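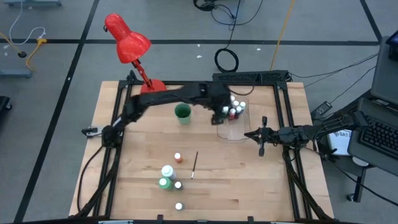
Célula de bancada com dois braços, frascos de tinta, copo e tabuleiro transparente.

Welleo publica guia de boas práticas para células robóticas de bancada

Documento estará em consulta até junho e abrange delimitação da área, cabos, objetos de ensaio e registo de paragens
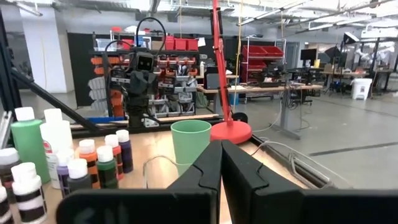
Tempo de leitura: 3 minutos

A Welleo publica este mês a primeira versão do seu guia de boas práticas para células robóticas de bancada com dois braços. O texto destina-se a laboratórios, centros de formação e pequenas empresas que trabalham com manipulação de objetos leves em mesas com estrutura própria, muitas vezes em salas partilhadas com outras atividades.

O guia foi preparado em conjunto com a Gasham, responsável pela parte elétrica, e com a Godoy, que coordenou os ensaios. Tem 128 páginas e 11 capítulos. Não substitui as normas em vigor nem a avaliação de riscos de cada instalação, que continua a ser obrigação de quem explora o equipamento.

O primeiro grupo de recomendações diz respeito ao espaço. A área da célula deve ser marcada no pavimento com fita contrastante, e a marcação deve incluir o alcance máximo dos dois braços, mesmo quando a tarefa usa apenas uma parte da mesa. Durante o movimento automático, as mãos do operador ficam fora da estrutura. A entrada de objetos na mesa faz-se com os braços parados e com confirmação em voz alta quando há mais de uma pessoa na sala.

Os cabos ocupam um capítulo inteiro. O guia pede que os cabos dos braços sejam presos à estrutura com folga suficiente para o curso completo das juntas. As extensões e os cabos de rede que atravessem o chão devem ser encaminhados por calha ou retirados da zona de passagem antes do início da sessão. A verificação é visual e fica anotada na folha de arranque.

Quanto aos objetos de ensaio, a Welleo recomenda materiais correntes, fáceis de repor e sem vidro. Os frascos com líquido entram na mesa fechados. Pincéis e outros objetos finos devem ser declarados na lista da sessão, já que a força de aperto adequada a um frasco pode partir um cabo. Os recipientes transparentes exigem um ensaio prévio de deteção nas condições de luz em que a tarefa vai decorrer.
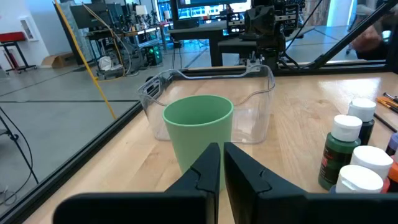 A aproximação a um objeto é tratada em separado. O guia propõe uma velocidade reduzida nos últimos 5 centímetros do percurso e uma pausa antes do fecho dos dedos, durante a qual o operador pode cancelar o movimento. Se houver outro objeto encostado ao que vai ser agarrado, a tarefa deve ser replaneada ou a mesa reorganizada.

Cada sessão contínua tem a duração máxima de 90 minutos. No final, o operador regista as paragens, o motivo de cada uma e a posição em que os braços ficaram. As paragens de emergência são comunicadas ao responsável da sala antes de se retomar o trabalho. O anexo B contém um modelo de folha de registo que pode ser adaptado.

A partir da publicação, o guia passa a aplicar-se a todas as células da Welleo e às sessões de formação do programa Wonholm. As entidades que participam no programa dispõem de um período de adaptação até ao fim da consulta.

Os comentários podem ser enviados através do formulário disponível na página do guia, com indicação do capítulo e do parágrafo a que se referem. A versão revista será publicada depois do verão, acompanhada de um quadro com as alterações aceites e recusadas.

O guia é gratuito e está disponível em português. A tradução inglesa encontra-se em preparação.

Contacto para a imprensa
Welleo, Gabinete de Comunicação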